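**Zeltby charter measure: the clerk on runoffs, deadlines and recounts**

November 1, 2020

Voters in Zeltby will decide this week whether to drop the separate runoff election for mayor and use a ranked ballot in its place. The text of the measure takes up less than a page. The changes it makes to the city charter are spread over four articles, and Usa Kaewmanee, the city clerk, has spent much of the fall answering questions about them. Her office takes no position on the measure, and she kept to that in our interview.

Under the present charter, a candidate for mayor needs a majority of valid votes. If no one has it, the top two meet in a runoff 60 days later. Kaewmanee said the interval was set when ballots were printed out of state and has never been revised.

"The charter gives a fixed number of days," she said. "It doesn't say 'up to.' If the day lands on a holiday, we hold the election on the next business day, and that is the only flexibility we have."

The last mayoral race went to a runoff between Kilian Tanner and Burgi Kaufmann. Tanner won it by 543 votes. Turnout was lower than in the first round, a point supporters of the measure repeat often. Kaewmanee confirmed the margin but declined to say what a ranked ballot would have produced.

"We don't have second choices from that election, so there is no data to answer with. People have sent me estimates. I file them as correspondence."

The measure reached the ballot by petition. Severin Hauser, a former planning commissioner, filed it with 2153 valid signatures after the clerk's review. The review compared each signature with the registration file. Where the first reader rejected one, a second reader looked at it without seeing the first decision, and disagreements went to Kaewmanee.

"Most rejections were for address," she said. "The person had signed properly but lived outside the city limits. The mailing address says Zeltby and the parcel is in the county. That isn't the signer's fault, but I can't count it."

If the measure passes, voters will rank up to four candidates. Ballots will still be scanned in the precincts, but the precinct tapes will show first choices only. Elimination rounds will be run at city hall once all 57 precincts have reported and the late mail has been added. 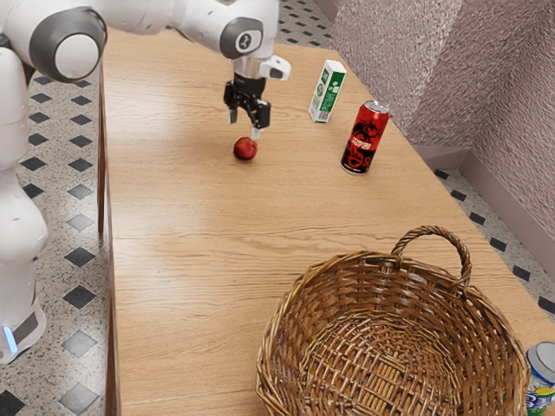
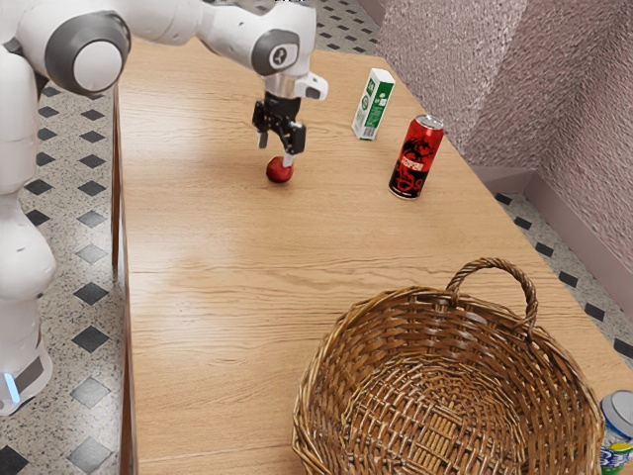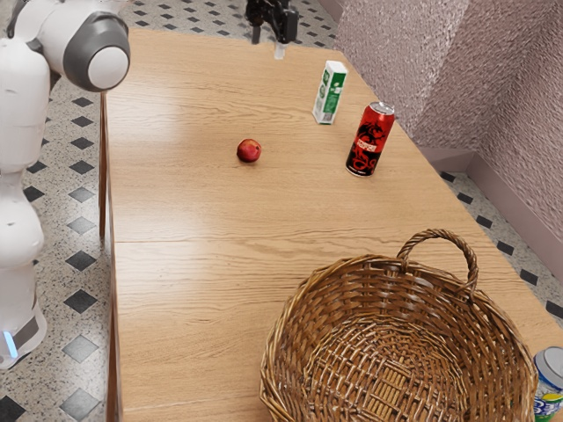
When would the public see a final result under the new system?

"Nine days after the election at the earliest. Mail ballots postmarked on time can arrive for a week, and the rounds can't be run until those are in. We would publish first-choice totals on election night and label them unofficial."

Kaewmanee said the order of elimination is the part most callers ask about. The candidate with the fewest votes is removed, and each of that candidate's ballots moves to the next ranked name still in the race. A ballot with no remaining ranked name is recorded as exhausted and leaves the total. The majority is then figured from the ballots still active in that round.

"That last sentence is in section three of the measure, and it matters," she said. "A winner can have a majority of active ballots and less than half of all ballots cast. I read the section aloud to callers and let them decide what they think of it."

Recounts are less settled. The charter calls for an automatic recount when the margin is under half of one percent, and the measure doesn't say which round's margin that means. The city attorney's memo reads it as the final round. Hauser has said in public meetings that he agrees. Kaufmann, who opposes the measure, has argued that a close elimination in an early round can decide the race and should be covered as well.

"Both readings can be administered," Kaewmanee said. "The second one takes longer. If the measure passes, I will ask the council for an ordinance by September so that the rule is fixed before anyone files to run."

Cost estimates are in the fiscal note attached to the sample ballot. The note counts the runoff as a saving only in years when one would have been held. It lists scanner software and voter mailings as new expenses, the mailings for the first two elections only.

The measure needs a simple majority. If it fails, the charter bars the same question from the ballot for two years, counted from the date the results are certified.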